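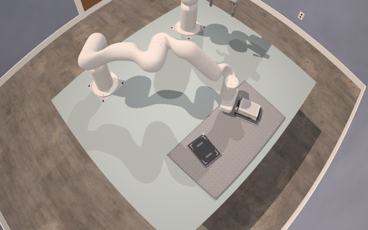

What should a small business put in its first email newsletter?

One piece of useful news, the opening hours, and a way to reply. That is the answer Defne Tatlı gives to most people who come to her workshops, and she says most of them are disappointed by it.

"They want a format with five sections," she says. "They have seen one from a big store, with a banner and columns, and they think that is what a newsletter is. Then they do it once and it takes them a whole weekend, and there isn't a second one."

Tatlı runs Duresura, a one-person training business in Prernley that teaches shop owners, tradespeople and small nonprofits how to write and send email. She started it after eight years in the marketing department of a mail-order garden supplier, where she wrote the weekly customer email and, for the last part of her time there, managed the list it went to. Her main course is called First Six Issues. It runs one evening every other week, and everyone who takes it has to send a real newsletter to real subscribers between sessions.

We talked at her office on April 30, 2019, the day after a session.

She keeps groups small because she reads every draft herself. Twenty-six people have finished the course so far. She is more interested in how many of them are still sending, and she checks by staying subscribed to all of them. When a newsletter stops arriving she writes to the owner after a couple of months and asks what happened.

"Usually it's that they missed one, and then they felt they had to make up for it with a really good one, and the really good one never got written. I tell them to send a short one. You don't have to apologize for the gap. Readers did not have it on their calendar."

The first session of the course has no writing in it. Students bring whatever list of customer addresses they have and spend the evening sorting it. Some come with a spreadsheet. One man came with a shoebox of raffle tickets. Tatlı asks the same thing about each address: did this person say they wanted email from you? A raffle entry doesn't count. Neither does a business card left on a counter, or an address from an old invoice, unless the customer was asked.

"That's the worst evening for them," she says. "They walk in with what they think is a list and they walk out with a lot less. A furniture repair shop, Rivadeneira, came in with hundreds of addresses and left with 163. The owner was pretty annoyed with me. She had paid for the course and the first thing I did was take most of her list away."

The shop sent its first issue to those 163 people. It was four paragraphs on how to tell whether a loose chair joint can be glued at home or needs to be taken apart. Several readers wrote back with questions about their own chairs, and the owner used one of the questions, with permission, for the second issue. She now keeps a folder of them.

"I didn't teach her that," Tatlı says. "I use it in the course now. If you don't know what to write, look at what people asked you this week. At the counter, on the phone, wherever. Write down the question in the words they used and then answer it."

I asked what she thinks of buying a list, which several companies will still offer to sell a new business. She says she spends five minutes on it in the first session and would like to spend none. The people on a bought list don't know the sender, a good share of them will mark the message as spam, and after that the mail to real customers starts going to the spam folder too. She has had two students arrive with that problem already. One of them had to start over with a new sending address and a sign-up sheet by the register.

Sign-up sheets are a subject she can talk about for some time. She likes paper. She likes a clipboard with wide lines, a pen tied to it, and a sentence at the top saying what people will get and how often. She does not like a tablet, mostly because people mistype on one and are shy about fixing it with someone waiting behind them. The sheets get typed up the same night while whoever is on the register can still remember what a scribbled name was supposed to be.

"How often is the part people leave off," she says. "Put 'once a month' on the sheet. Then send it once a month. If you put 'occasional updates,' people don't know what they're agreeing to, and you haven't promised anything, so you won't do it."

Online, she asks for an email address and nothing else. A first name is acceptable if the business is really going to use it, but most aren't. She has seen forms that ask for a birthday, a phone number and a zip code before they will let someone hear about a bake sale.

On subject lines she is brief. Say what's in the email. She has students write the subject line last, read it out loud to the person next to them, and have that person say what they expect to find inside. If the guess is wrong, the line gets rewritten. A bakery in one group wanted to use "You won't believe what's coming" and the person in the next chair guessed a price increase. It went out as "Rye bread on Fridays, starting in May."

The software matters less to her than students expect. The course used to start with a comparison of the different mailing services, and she dropped it after the second group, when it ate up an entire session and two people still hadn't picked one. Now everyone begins on Darura, which she chose because the free level is enough for a short list and the plain text template is easy to find. Students can move to something else when the course is over. Some do.

"I don't get anything from them for it," she says of Darura. "I get asked that. I picked it because I know where all the buttons are and I can fix things quickly when somebody is stuck. If you already use another one and you like it, stay there."

She is firm about a few settings. The sender name should be the name on the front of the shop, or a person's name followed by the shop. The reply address has to be one that a human being reads. The unsubscribe link stays where the service puts it, in a size people can read, and the business's mailing address goes at the bottom because the law in the United States asks for a valid one. Students who work from home sometimes don't want to print a home address, and she sends them to the post office to ask about a box.

Pictures come up in session three. Tatlı lets students use one per issue while they are learning. Her reason is partly that a lot of people read with pictures turned off, and an email that is all one big graphic shows up for them as a blank space. She makes the whole group open each other's drafts on their phones with images blocked. Anything that can't be understood that way goes back for another try. Dates, prices and addresses have to be typed out as text.

Does she look at open rates? She does, but she asks students to stay out of the reports until the fourth issue. She says the number bounces around so much on a small list that it mostly makes people nervous. One family going on vacation can change it. What she would rather have them track is replies, and, for shops, how many customers mention the newsletter when they come in. One student keeps a tally on the back of the sign-up clipboard.

Unsubscribes bother people more than anything else on the reports page. Students forward her the notices, sometimes late at night, sometimes with the name of a cousin or a former neighbor on them.

"I had a woman who wanted to call the person and ask what she did wrong," Tatlı says. "Please don't do that. They moved, or they get too much email, or they bought the one thing they needed from you. I unsubscribe from things all the time from businesses I still go to."

The part of the job she finds hard is editing. Most drafts arrive twice as long as they should be, with the news in the fourth paragraph, after a greeting, a remark on the weather and a thank-you for being a valued customer. She used to mark them up line by line. Now she sends a draft back with the first useful sentence underlined and asks the student to start there. It takes her less time and she thinks they learn more from it, although a few have told her they miss the line edits.

She has been asked to put the course online and has said no so far. She did try one group by video call and didn't enjoy it. People turned up without having sent their issue, which rarely happens when they have to walk into a room and sit down next to someone who did. She may try a shorter version by mail, with printed worksheets, for businesses too far away to come in.

The next First Six Issues group begins at the end of May. Places are limited to six, and students need to have at least one customer who has agreed to receive email from them. Tatlı says she has taken people with exactly one.

"It was his sister," she says. "He sent her a very good newsletter."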